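March 14, 2020

Lanterns, plum cake and a river that wouldn't behave

So I finally made it to the Lantern Float in Punport! I've been saying I'd go for years, and every year something came up (a wedding, a bad back, the car), and this time I just booked the room in the fall and told everybody I was unavailable.

If you've never heard of it, don't feel bad. Punport isn't a big place and the Float isn't a big festival. It falls at the end of winter, on the first full moon after the ice goes off the river, so the date hops around a lot and you can't really plan your vacation days the way you'd like. The town posts a guess in the fall and then confirms it once someone from the river office has been out to look. This year the guess was right, which made my life easier.

The idea is simple enough. Each household makes a lantern out of paper and thin sticks, sets a candle stub inside, and floats it from the old ferry steps after dark. You're supposed to say goodbye to one thing from the winter as you let go. Some people say it out loud and some don't. The lady next to me said goodbye to her snow shovel, very loudly, and got a round of applause.

I stayed at the Flanagan, up the hill from the ferry steps. Small rooms, a good radiator, and a breakfast that was mostly potatoes, so no complaints from me. They hand every guest a lantern kit at check-in, with the paper already cut. I felt a bit guilty about using a kit, but the woman at the desk told me half the town does the same now, and after seeing the mess I made of the folding I don't think anyone would have guessed mine had help.

The afternoon before the Float is the part I hadn't read about, and it ended up being my favorite. It's called Sweeping Day, even though it's only half a day. You clean your front step, then you clean the front step of whoever lives on your left, and they owe you a slice of plum cake. Since everybody is doing this at once, the whole street is out with brooms and buckets and there's cake going in all directions. Visitors get roped in. I swept the step of a bakery and came away with more cake than I could carry - dark, sticky, heavy on the cloves. I asked for the recipe and got a different answer from each person. One said to soak the plums in tea, another said that was a crime.

I tried making it at home last weekend with tea-soaked plums. It sank in the middle but the edges were great. I'll give it another go in April with less fruit and a smaller pan.

Anyway, the procession! It starts at the Mandik church, which sits on the edge of town by the orchards, and walks down to the water. There's a song that goes with it. It has 266 verses, according to the booklet, and they sing as many as it takes to reach the river. I'd love to know who wrote verse 200 and whether they were all right. The kids only know the first one and the one about the goose, so whenever the grown-ups got lost the kids would just start up with the goose again. I had it in my head for days. I've still got it in my head, if I'm truthful.

The booklet also has a bit of history in it. It says the first Float had only 100 lanterns, all made by the ferrymen's families, and that the ferrymen used to send one down the river for every crossing they'd had to cancel because of ice. Then the bridge was built, the ferry stopped, and the lanterns carried on without it. The count for this year was chalked up on a board by the steps - 1,345, which is the most they've ever had. There used to be a cap of 500 but they dropped it when they started stringing a net across the river downstream to collect everything the next morning.

And now the river. It had rained hard upstream and the current was moving along a lot faster than usual, and on top of that there was an eddy right off the steps. So the first batch of lanterns went out, did a big slow circle, and came straight back to us. Every one of them! People were laughing so hard. A man in waders went in with a rake and started nudging them out past the eddy, and from then on he was the star of the evening. Mine came back twice. I'd said goodbye to my cough and I took that a little personally.
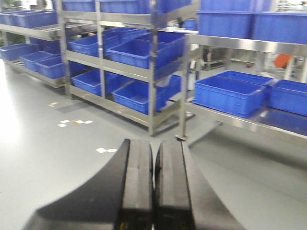 Black gripper fingers over a glossy light-grey floor.

Once they got going, though, it was lovely. They bunch up at the bend and the whole bank goes gold, and the singing gets quieter, and then the church bell rings and everyone heads off for soup. The soup is barley and smoked something. I had two bowls standing up, with my gloves on, talking to a couple who come every year from Weltance and bring their own spoons. (Bring your own spoon. The ones they give out are tiny.)

A few notes in case you're thinking of going:

Book the room early and ask what happens if the date moves. The Flanagan let people shift their stay for free but I don't know about other places.

Wear boots with some grip. The ferry steps are stone and they're slick.

Real candles only. I saw a few people get turned away with battery ones, politely, and handed a stub from a bucket.

Get to the church early if you want a booklet, they went fast.

Parking is up by the orchards and it's a muddy walk down. Going back up in the dark with a belly full of soup is worse.

I've got my booklet on the fridge and I'm trying to learn a few verses past the goose before next time. If anybody reading this has a plum cake recipe from around there, please put it in the comments, tea or no tea. I'm not picking sides yet.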